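Grarncombe Woodworkers Board > Finishing > Pale tops: how do you keep them pale?

Thread started 25 Jan 2026

birchplease
OK, I need opinions and I know this crowd has them! I'm building a kitchen table for my sister, 53 inches long, and she wants the wood as light as I can possibly keep it. Scandinavian bakery light. I've got maple boards and I've done test scraps with oil-based poly (gorgeous, but way too amber) and plain paste wax (lovely for a day, then my coffee cup had its say). What are you all using that keeps the color and still survives spaghetti night?

sawdust_cletus
Water-based poly, matte, and never look back. I did my own dining table with it in July and it still looks like bare wood. Thin coats, light sanding between them, and let each one dry longer than the can tells you. I get so excited about this stuff my wife has asked me to stop bringing it up at dinner.
Cletus Escobedo, Clordale

millie_planes
Gonna disagree with Cletus, sorry! Water-based looks dead to me on maple. Kind of chalky. Hardwax oil with a bit of white pigment in it gives you the pale look but you still feel like you're touching wood. And when somebody scratches it you fix the scratch instead of stripping the whole top.

sawdust_cletus
It only looks chalky if you put it on thick, Millie. We have been over this.

millie_planes
We have, and I was right then too :)

M_Hodzic
I've used both on pale tops and I love them both, so I'm no help at all. What I'd really say is look at the sheen before you worry about the color. Gloss on a light wood kills the grain as soon as a lamp is on. Go matte or satin and the lines stay readable from most of the chairs. This is the kind of look I'd be chasing, nice wavy grain and only a soft bit of shine:
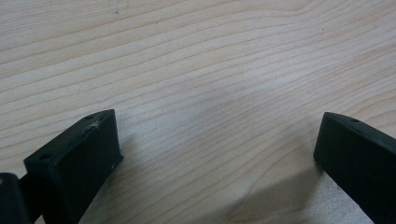 Blond top, light catching it near the middle

Whatever you pick, test it on an offcut from the same board. I once tested on a different board, same species, same rack, and the finished top came out two shades yellower than my sample. I still get annoyed thinking about it.
Milovan Hodžić

birchplease
Oh wow, yes, that's very close to what she has in her head! I hadn't thought about the sheen at all, I was totally stuck on color. Millie, does the white pigment ever settle in the grain and look streaky?

millie_planes
It can if you're stingy with the buffing. Put it on, give it a few minutes, then buff like you mean it, with the grain, and change rags often. Stir the can constantly too, the pigment sinks like a stone. First coat is white, second coat clear. Two whites and you're into picket fence territory.

tanoak_tam
Jumping in to say none of these will stop the wood itself from changing. Maple yellows on its own, especially near a window. My parents' table had a fruit bowl on it for years and when they moved the bowl there was a perfect pale circle. I love that circle but your sister might not. Move stuff around the first year.

sawdust_cletus
Tam is right. Some of the water-based ones have UV blockers in them which slows it down, and that's one more point for my side.

millie_planes
Half a point.

gluepot91
Don't forget the underside!!! Same number of coats top and bottom or you risk it cupping. I skipped it once and could have served soup in that table.

M_Hodzic
I've never had trouble leaving the bottom with a single coat, as long as the top is fastened so it can move with the seasons. But it's cheap insurance, so sure.

birchplease
You people are the best. I'm cutting two sample boards tonight, one for Team Cletus and one for Team Millie, both matte, and they're going to live by my sink for a couple of weeks with coffee and tomato sauce on them. I'll post the results, stains and all!

millie_planes
Add red wine. And tell Cletus first when mine wins.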